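# Coat folding notes

Version 3 of the notes for the Zomia wardrobe project, last touched 3rd April. Everything in here is about getting long, heavy coats off the bed and into a drawer without ruining the collar. I love this job far more than I should!

Coats are the best part of the set. They slide, they have opinions about their sleeves, and a black one on a flowered blanket is a joy to work with (you can find every edge).
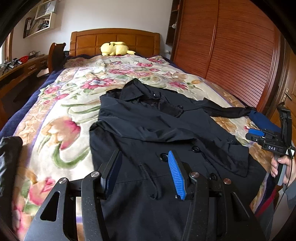
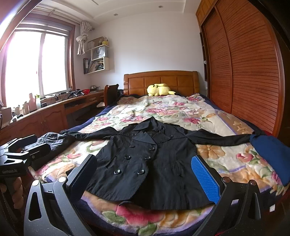
A reader from Gasau wrote in to say that sleeves should go in before anything else, and that buttoning up first saves a lot of grief later on. Agreed on the sleeves. On buttons I'm less sure - two done up is usually plenty, and the rest just pull at the front.

## Steps

1. Lay the coat face up, collar towards the headboard.
2. Smooth the lapels flat with your palm.
3. Bring one sleeve diagonally across the front, then the other.
4. Fold the sides in to the width of the drawer.
5. Turn the hem up to the chest, then once more if it's a long coat.

## What's in the folder

- `coats/` - 18 write-ups, the longest by far
- `shirts/` - short, nearly finished
- `blankets/` - plush ones mostly, still a mess
- `words.txt` - 1,662 lines of garment words, spelling checked as far as "toggle"

## Known gaps

Hoods aren't covered yet. Belts are covered badly. The Sovcombe notes use "cuff" for the whole lower sleeve, and I haven't changed them all, so search for both.

Corrections very welcome, especially on double-breasted coats - I keep finding better ways to do the front!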